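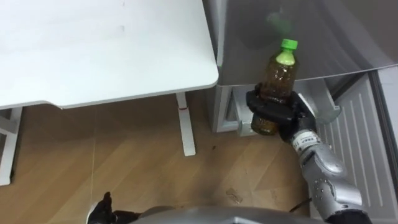 A white desk and a silver-grey fridge.

Small menus, please. An argument

By Nawal Radwan
September 29, 2026

I ate at Vendar last week, the new one at the bottom of Chisholm Street in Cernamham, and before I get to the food (decent, some of it very good) I need to talk about the menu. Eleven pages. Laminated. Grilled things, noodle things, a whole page of burgers, a page of curries, breakfast until five in the afternoon. 176 dishes, it says so on the front, proudly, like it's a selling point.

It isn't. It's a warning.

I've been eating round this end of town for long enough to have a feel for it and I'd say the length of a menu tells you more than the reviews do. A kitchen the size of a garden shed can't make that many dishes well. It can make a handful well and open packets for the rest. You know this. The person in the apron knows this. And still we all sit there turning the pages.

What happened at Vendar, for the record. I had the lamb flatbread because the table next to me had it and it smelled wonderful. It was wonderful. Blistered at the edges, loads of cumin, pickled turnip on the side with proper crunch. Then I got greedy and ordered the prawn laksa from page seven. Thin, sweet, prawns like erasers. Same kitchen, same night, same cook presumably. One dish somebody loves and one dish somebody thought they ought to have.

So why not just sell the flatbread?

I put this to Kirsten MacDonald, who ran the old Flandau cafe up by the bus station until she packed it in a few years back. Her answer was fear, basically. She started with 5 lunches on a blackboard. First month, a couple walked out because there was no chicken. So she put chicken on. Then someone wanted a jacket potato. By the second December she had 31 things on the board and was throwing food out every night. "You only hear from the ones who leave," she told me. "The ones who liked the soup just eat the soup."

I keep thinking about that. The soup was very good, by the way. Leek and something. I never got the recipe out of her.

Now the other side, because I got an earful from my sister on this. She's got two kids, one of whom eats only beige food, and a husband who won't touch fish. For her the long menu is the whole point. Everybody gets something, nobody cries, home by seven. Fair enough. I'm not going to tell a tired parent she should be sharing small plates of beetroot. A big family place with a big family menu has its use and some of them do it well, the ones with big kitchens and enough staff to work them.

But Vendar has nine tables! And most of the places that open along Chisholm Street have less. They've got one fridge too few and a lease that frightens them. They're copying the menus of places five times the size and it's killing the food, and I suspect it's killing the businesses aswell. That corner has been a pizza place, a dumpling place, a pizza place again. All of them had the long menu. All of them gone.

Cost comes into it too. Every extra dish is another tub of something sitting there going off. Another delivery. Another thing the new lad has to learn on a busy night. People moan that a main is dearer than it was, and it is, but part of what you're paying for is the forty things you didn't order.

And there's the waiting. Long menu, slow table. I watched a group of four take so long over the pages that the waiter came back three times and then gave up and went to fold napkins.

My fix, for what its worth. Ten dishes. Twelve at a push. One for kids, one that's plain, a couple with no meat in them that aren't mushroom risotto. Change two a month so the regulars don't get bored. Write it on one sheet of paper so you can bin it when the aubergines run out. If somebody asks for chicken, say sorry, not tonight, and tell them about the lamb.

Some will leave. I'd bet on more coming back though. I've never once told a friend "go there, they've got 500 things". I have told at least six people about that flatbread.

Vendar, if you're reading, page two, third one down. Do that. Keep the turnip. Lose the laksa.

Next time, why is every dining room in this town so loud. Send me your worst.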